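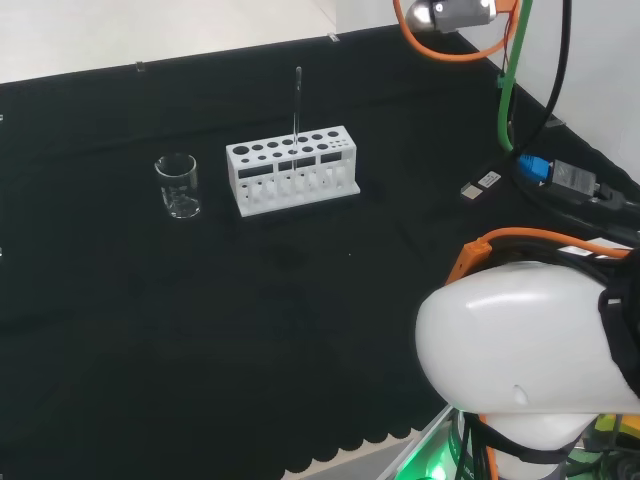 Sample Submission: Frequently Asked Questions
Trenance Water Testing

Print this page | E-mail this page

Which wells can be tested?
Any private drilled or dug well in the Trenance and Presden service areas. Shared wells are accepted under one account. Public supplies are handled by the utility that runs them.

How much water is required?
The standard mineral panel requires 375 mL. The bacteria test requires a separate sterile bottle, filled to the line. Do not rinse the sterile bottle. It contains a powder that neutralizes chlorine.

Where should the sample be drawn?
From a cold tap ahead of any softener or filter. Remove the aerator and run the water for 3 minutes before filling. For a first-draw lead sample, do not run the water. Use the first water out of the kitchen tap after it has stood overnight.

How long do samples keep?
Bacteria samples must reach the counter within 24 hours, on ice. Mineral samples may be held in a refrigerator for up to a week. Samples received after 2 p.m. are logged the next working day.

What does the fee cover?
The basic fee is $86 per well. It covers coliform, nitrate, hardness, pH, iron and manganese. Arsenic and lead are billed separately. See the fee schedule.

My report says "ND." Is that zero?
ND means not detected at or above the reporting limit, listed in column 2 of the report. A lower amount may still be present.

The coliform result is positive. What next?
Use boiled or bottled water for drinking. Disinfect the well, flush it until no chlorine odor remains, and resample after a week. Resamples need a new form.

Can I use bottles from another lab?
No. Only bottles from the Sekiguchi Road counter or the Presden drop box are accepted.

Can results be sent to a lender?
Yes. Complete section 3 of the form. Reports are not released by phone.

Related items
Fee schedule
Disinfecting a drilled well
Reading your hardness result
Drop box hours, Presden

Contact us | Copyright Trenance Water Testing | Back to top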